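The Speck

The Deltlow annex opened at six in the morning, and I liked to be there before the heat got into the roof. It was August and the fans had been pushed up as far as they would go. I signed for a gripper at the window, took it to my table, and checked the jaws the way we had been taught, five squeezes and a look at the padding.

My task that month was crumbs. The proper name on the sheet was Small Debris, Flat Surface, but everyone on the floor said crumbs. You held the gripper by its handle, brought it down over the table, closed the fingers on whatever was lying there, lifted it, and put it in the dish. Then you did it again. The camera on the gripper saw what the fingers saw, and at night the day's takes went over the line to Grerstead, where they were used to teach the arms.

I was paid by the accepted take. By the end of July I had 1591 of them. The woman at the next table had more than twice that, but she was on folding, and folding goes fast once your wrists learn it.

Before crumbs I had done eleven years at Urov, packing bearings. When the arms came in at Urov they kept the older packers on for a while to stand beside them and take out the boxes that were wrong. There were not many wrong boxes. After that I came to Deltlow, where the money was less and the chair was better.

The supervisor stopped at my table that morning with a tablet under her arm.

"Grerstead sent some of yours back," she said.

"How many?"

"304. They're all the same kind."

She set the tablet down in front of me and found one. She didn't play it. She left it stopped where the reviewer had stopped it, and turned it so I could see. 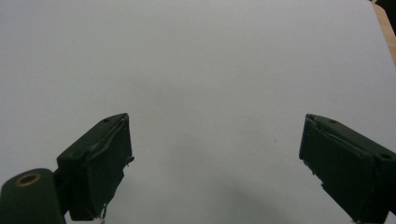
Vol. 9, p. 27

"You're not closing," she said. "You come down, you get over it, and then you wait. Look at the log on this one. Four seconds."

I looked. The fingers were open on either side and the speck was there between them, very small, a little over to the right.

"I'm lining up," I said.

"You're lined up already."

"I like to be sure."

She pulled the spare stool over and sat. She had been on the floor herself before she got the tablet, and she still had the habit of rubbing the base of her thumb.

"The arm doesn't know you're being sure," she said. "It just knows you stopped. They trained one on last month's batch and it does it now. It goes down to a crumb and hangs there. The people at Dreßler have it in a bakery, on trial, on the night shift, and they called to ask if it was broken."

"Does it pick up the crumb?"

"Every time. It just waits first."

I asked how long it waited. She said she thought four seconds. She asked me to do ten takes while she watched, and to go straight in. I did them. On the first three I could feel my hand wanting to stop, and on the fourth I went too fast and bumped the table. By the ninth it was all right. She said that was fine, that was just what they wanted, and she wrote something down and went off to see about a fan.

I did the rest of the morning her way. It went quicker. At noon I ate my sandwich on the loading dock and tried to work out where the waiting had come from. At Urov we had a rule, when you reached into the tray, that you held your hand over the part until the light turned green, and then you took it. If you took it on red, the line stopped and everyone looked at you. I hadn't thought about the light in a long time. I had counted it off in my head for so many years that I no longer heard the counting.

By September I was up to 3476 and the rejects had dried up. The supervisor told me the new batch had gone in and the arms were moving clean. Dreßler was keeping theirs, she said, and had ordered a second one for the day shift.

I asked if the one in the bakery had been changed over too.

She had to look it up. She scrolled for a bit with her thumb.

"No," she said. "They asked us to leave that one. The night people are used to it."

I took my gripper to the window and signed it in. The bakery was on the number six bus, three stops past mine, and I had never had a reason to go that far. I rode it out there that evening. It was still too early for the night shift, and the front windows had paper over them up to head height. I could smell the bread. I stood across the street until the next bus came, and then I went home and set the alarm for five.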